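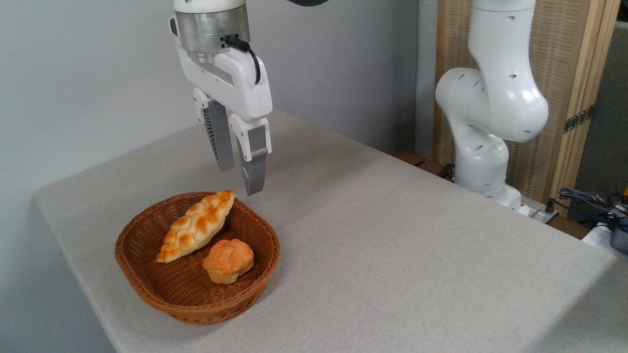
*A table covered in a light grey cloth.*

Finbarr Ó Conaill has been mending table linen in Undavstead for 38 years. He learned from an aunt, who took in work from hotels.

"She started me on napkins," he says. "I did 20 before she let me near a tablecloth."

Most of what reaches him now is family linen with wine stains, burns or a torn hem. He asks people not to iron a stain before they bring it in. "Heat sets it. After that I can patch the cloth, but I can't get the mark out."

A small darn takes him an evening. A large one can take 3 weeks, mostly spent finding thread that matches. He keeps old sheets for that and pulls threads from the edges.

He turns down very little, although he won't dye. "I tried it one February and ruined a good cloth. The woman was nice about it. I still paid her."

He has no plans to stop, but he has given up night work in winter. "My eyes are fine until four o'clock," he says.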